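11/09/2023. Rondton, back in the room by nine.
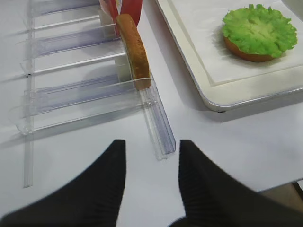
I have been asked so often this year whether a machine could run a sandwich counter that I started the morning by writing down what I think, before the day's work could change my mind. My answer in January was no, and it is still mostly no, but the reasons have moved. Back then I thought the trouble would be seeing the food. Seeing is fine. The trouble is everything soft. The burger job is a fair test of it: bun and lettuce on the paper in the tray, toasted bread standing on its edge in the clear rack, red slices in the slots behind it. A person at the Ivwood canteen would do the lot while talking to someone else. For the arm, each slot is a separate problem. The bread has to come up straight or it catches on the plastic, and the red slice that leans over the top of the bread has to be left alone until the bread is out of its way.

I also notice how much of the work has been done for it. Somebody sliced things, stood them up in a rack and laid the paper. At home none of that happens by itself. My tomatoes are in a bag at the bottom of the fridge and the bread is in whatever state I left it. If I have to fill a rack before the machine can make my lunch, I have made most of the lunch.

Read the Fovness report on the train. They give 1544 attempts across all their kitchen tasks, which sounds a lot until you think how many plates one café sends out in a month. Their best results are for rigid things, cups and boxes. Lettuce gets two lines near the end. I would have liked more on what went wrong and less on speed. I don't care if it takes 8 minutes to build a burger at this stage. I care whether I can leave the room.

The shop floor is a different matter and I should be fair about that. The Yurchenko line at the packing site does one thing with one size of carton and has been doing it for about 164 days with very little fuss. I'd trust it tomorrow. But the cartons are all alike and the floor was laid out to suit it. A kitchen isn't, and mine certainly isn't.

So for the talk I will say: shelves and cartons yes, wiping a flat table nearly, food only when a person has set it out first, laundry no. Someone will ask for a date and I won't give one.

Need to ask for more of the white paper. Also the kettle here wants descaling. Home by half six, beans on toast, made by hand.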